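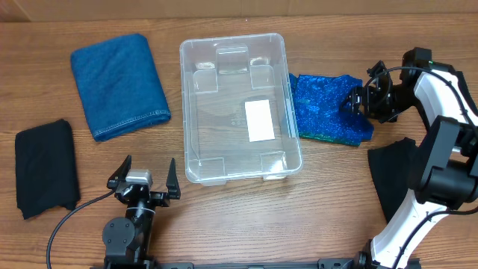 Will the gatehouse at Skornum be open to visitors by Easter?
On present evidence I doubt it, and I would advise against printing the date on anything.

Skornum Castle: progress report to the grant panel, second period
Prepared by Imogen Marsden, project lead

The panel asked for a frank account this time, so I have left out the section headed Highlights.

Gatehouse roof

The temporary covering is up and the lead has been stripped from the north slope. Jetska, our main contractor, reports the work as "substantially on programme". I have asked twice what "substantially" means and have had two different replies. My own reading is that we are 14 working days behind, mostly on account of the wall plate, which was rotten for a good deal further than the survey had suggested. The survey was done from the ground with binoculars. I said when it was commissioned that this was a false saving, and I see no reason to change my mind.

Jetska believe they can recover the time by running the masonry repairs alongside the carpentry. Perhaps they can. The stair is the only way up, it is barely wide enough for one person with a bucket, and both gangs will need it from eight in the morning. I have not put the recovered time into the programme attached.

The well and the "lost postern"

Kiran Bhatia's trench against the south curtain found the footings of a narrow wall, a fair amount of roof slate and the stem of a clay pipe. It has not found the postern by which, according to the old guidebook, the garrison slipped out during the siege. Kiran's interim note is careful on this point. The press notice sent round afterwards was less so, and I would like it withdrawn. The guidebook gives no source for the story. The earliest version we have traced is in a Victorian parish history, whose author also believed in a tunnel to the abbey, under a river.

We do now have a decent case for dating the curtain wall later than the keep. The coursing changes at the junction and the mortar is different in colour and much coarser. Two samples have gone for analysis. Results are promised for November, and the same laboratory promised the last set for June.

Interpretation

Plilico delivered the first draft of the display panels. The drawings are good and the plan of the inner ward is the clearest anyone has made. The text needs work. Three panels state as fact that the great hall was burnt by its own defenders, for which the evidence is one patch of reddened stone beside what may well have been the kitchen hearth. I have returned them with corrections. Plilico feel that visitors "want a story". They can have one, provided it says which parts are known.

The audio guide, offered to us by Mancuso at a reduced rate, is on hold. The trial handsets worked in the courtyard and lost their place inside the keep, where the walls are thickest and people most want to be told what they are looking at. I would sooner spend the money on a handrail.

Money

Spending in the period was inside the budget, with one exception: £3,882 for extra scaffold at the west turret, met from contingency. That line now looks thin for a building whose east side has not yet been opened up. The panel should expect a request. I would rather raise it now than in spring with half the parapet on the grass.

Access and numbers

Guided visits to the outer ward carried on through the works. The application forecast that 90 per cent of visitors would rate the site more highly after the project. I cannot tell you whether we are near this, as the question was never asked before we started and there is nothing to compare it with. We have begun asking it now, for what that is worth.

Next period

North slope boarded and leaded. Stair treads repaired, by one gang at a time. Kiran to extend the trench westward by two metres and then backfill it, postern or no postern. Revised panel text to come to me before anyone else. Jetska to supply a written programme with dates in it, which I will forward when I have one.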